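I bought the Trormont mesh wash bags back in September, after my second good bra came out of the machine with its hooks tangled in a sweater, and I've been meaning to write this up ever since! They come 4 to a pack, all with zippers, and I've used mine every week (sometimes twice, we are a sweaty household). Socks stay together, straps stay put, and my husband's running shirts have quit pilling, bless them. The smallest bag is a bit stingy, so I'd skip it for anything bigger than baby things, and I do wish the zipper pulls were easier on my stiff fingers. I had the Haugen ones before and the seams gave out by summer, so I'm happy to pay a little more for these. Dry them unzipped over a chair, keep them out of a hot dryer, and order a second pack if you have kids.

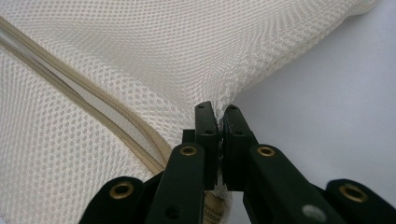
Photo: Renato Quiambao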